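So the planner finally stopped hating corners. I've been fighting this since February and I'm a little giddy, sorry in advance!

Quick recap if you skipped the last post: our grasp detector was doing fine on paper, but anything near a wall of the bin came back as "no valid path" and the arm would just sit there. Martti blamed my collision margins. I blamed his camera calibration. (We were both right, ugh.)

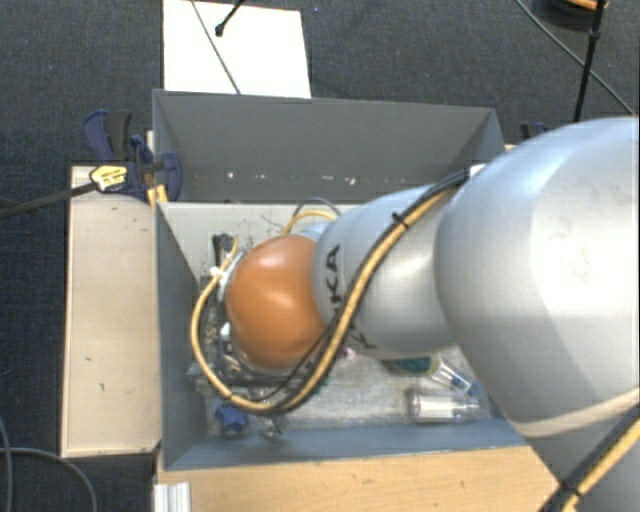
What fixed it was dull. I pulled the cable bundle out of the main collision model and gave it its own, softer check, then let the planner sample 50 wrist angles per grasp before giving up. Planning takes a bit longer now, but over 176 logged picks it only bailed 2 times — and I can live with that.

Clear plastic is still a pain. The depth data comes back full of holes and the detector happily aims at nothing. Eino has an idea about filling the gaps from the color image, so that's next, once I clean up the mess I made in our config files.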